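Section 3: Setting up the counter

If you've got this far you've already done Section 2 and the cupboards are wiped out and lined, so well done, that was the dull bit. This part of the guide covers the counter itself: what stands on it, what goes on the cloth, where the chopsticks live and how to keep the whole lot from creeping back into a heap by August. I wrote the first version for the people renting the upstairs flat at Drendance and have been adding to it ever since, so forgive me if it rambles a bit. The last time I went through it properly was June 6, 2018.

You'll need:
- a tablecloth long enough for your counter, with a bit to spare
- a smaller cloth for any shelf or low cabinet next to it
- a utensil holder with holes in the sides
- a couple of lidded jars
- a damp cloth, a dry cloth and a tape measure
- a cup of tea (not optional in my house)

3.1 Clearing down

1. Switch everything off at the wall and unplug it. Yes, the microwave too. You'll have to set the clock again, sorry.

2. Take everything off and put it on the table or the floor, keeping like with like. Bowls with bowls, jars with jars, and all the odd spoons in one pile so you can see how many you really own.

3. Wipe the counter from back to front. Do it twice if you fry a lot, as the back edge gets a sort of varnish on it that only shows up when the light is on it.

4. Dry it. Properly dry! A cloth laid over a damp worktop goes musty in a day or two and you'll spend a week sniffing the bread bin wondering what's wrong.

Note: if you have the Isard worktop with the oiled finish, leave it bare overnight after oiling before you put any cloth down. I didn't, the first time, and I got a lovely print of the weave on the wood and a brown patch on the cloth.

3.2 Laying the cloth

People do ask me why I bother with a cloth on a kitchen counter. I like the look of it and it's kinder to the bowls, and when it gets grubby it goes in the machine, so I can't see the objection.

1. Measure the depth of the counter and add 10 cm. The extra goes at the back, where you can tuck it.

2. Lay the cloth with its stripes running front to back. If you run them side to side every wobble shows, and mine is never laid straight.

3. Smooth it from the middle outwards with your forearm.

4. Check the front edge. It should lie flat or hang down a little, and it mustn't hang in front of a drawer you use.

5. Put the heavy things on first (see 3.3) and then pull out any creases.

Patterned cloths are much more forgiving than plain ones. I had a cream linen one from Otska for a while and it was beautiful for exactly one breakfast. Stars, zigzags, borders, anything busy will hide a splash of soy sauce until washday.

Caution: keep the cloth well away from the hob. If your counter runs right up to it, stop the cloth at least 25 cm short and leave that stretch bare. Never lay cloth under a portable ring or a hot pan.

The smaller cloth can go over the low cabinet at the side. I let that one fall all the way down, which hides the shelf where I keep carrier bags. Make sure it isn't somewhere you'll catch it with your foot.

3.3 Appliances

Big things go at the back. I know this sounds obvious, but I've been in plenty of kitchens where the kettle is behind the microwave.

1. Microwave in first. Check the booklet that came with it for how much space it wants at the sides, back and top, and find the vents before you decide what can go near them.

2. Air fryer next to it, with its handle facing you and enough room in front to pull the drawer right out. Try it with your elbows, as you would when it's full of chips.

3. Cooker (I mean the electric kind with a lid, for rice or stew) towards the other end. Steam has to go somewhere, so don't push it under a wall cupboard when it's on.

4. Plug in and have a look at where the flexes are going. They should run behind things and never across the cloth.

Caution: whatever sits on top of an appliance comes off before you switch it on. Cushions, baskets, cloths, post, the lot. I'm as bad as anybody for using a flat top as a shelf and I've trained myself to clear it first and press the button second. If your appliance maker says nothing should be stood on it at all, then don't.

Note: lift the air fryer and wipe the cloth beneath it once a week. Crumbs get under there and I have no idea how.

3.4 The utensil holder

This is my favourite bit of the counter! A good holder saves you opening a drawer with wet hands, and it cheers the place up.

1. Choose one with holes in the sides. Air gets round the ends of the chopsticks and they dry out, where in a solid pot they sit in a puddle and go grey. Mine's plastic and weighs next to nothing, so it goes in the sink with the washing up.

2. Stand it towards the middle, in front of the tall things, where you can reach it from either side.

3. Long cooking chopsticks go in first. They're the ones you'll grab in a hurry, so give them the middle.

4. Put the eating chopsticks in bundles, and let them lean out whichever way they like. Tips up or tips down? We've had proper arguments over this. I go handles up so that fingers stay off the eating end, but do let them dry fully before they go in.

5. Add a spoon or two at the end. One ceramic, one plastic is plenty. Anything heavier, a ladle say, will pull a light holder over. 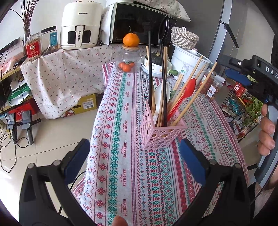 6. Once a week, empty it, turn it upside down over the sink and give it a tap. You'll be surprised at the bits.

7. Look over the wooden chopsticks while they're out. Any with splits, fuzzy ends or dark spots go in the bin. I buy the plain Mikkelsen ones and don't get sentimental over them.

If the holder keeps tipping, you've got too much leaning one way. Move a bundle across to the other side and try again. If it still tips, take something out - there's no prize for fitting in every spoon.

3.5 Fruit, bowls and jars

1. Small citrus can go in a big glass jar. It looks nice and stops them rolling about, but only put in what you'll eat in the next few days, and leave the lid ajar or off if you see any mist on the glass. Check the bottom ones. It's always a bottom one that goes soft.

2. Stack the everyday bowls beside the jar, largest at the bottom. Keep the stack low enough to lift with one hand.

3. A pumpkin or squash will sit happily in the top bowl until you're ready for it. Wipe it first, and rinse the bowl before you use it for soup.

4. Chilli sauce and other condiments go near the front, by the cooker, so you can spoon them out without reaching over steam. Read the label, mind. Plenty of them want to be in the fridge once opened, and those should only come out at mealtimes.

5. Dried goods belong on the side cabinet, tall jars behind short ones. Turn the labels outwards, or if you've refilled a jar with something else, take the old label off. I once put what I thought was sugar into a custard.

Note: baskets with lids are brilliant for garlic, tea bags or clothes pegs. Keep them dry and shake them out now and again.

3.6 Keeping it that way

Every evening: wipe up spills, put the fruit peel in the bin, push the holder back to where it belongs.

Every week: holder, spoons, crumbs under the appliances (see 3.3 and 3.4).

Every month, or sooner if it's had a curry on it: everything off, cloth in the wash. Follow the care label. If there isn't one, I do a cool wash on its own the first time, particularly with reds, and dry it flat so the edges don't pull. Woven ones may shrink a touch, which is where your spare 10 cm at the back earns its keep.

If the cloth slides about, try a piece of non-slip drawer liner under the heaviest thing at each end. Don't use double-sided tape. It took me an entire afternoon and most of a bottle of white spirit to get it off.

Section 4 is the fridge, so bring gloves.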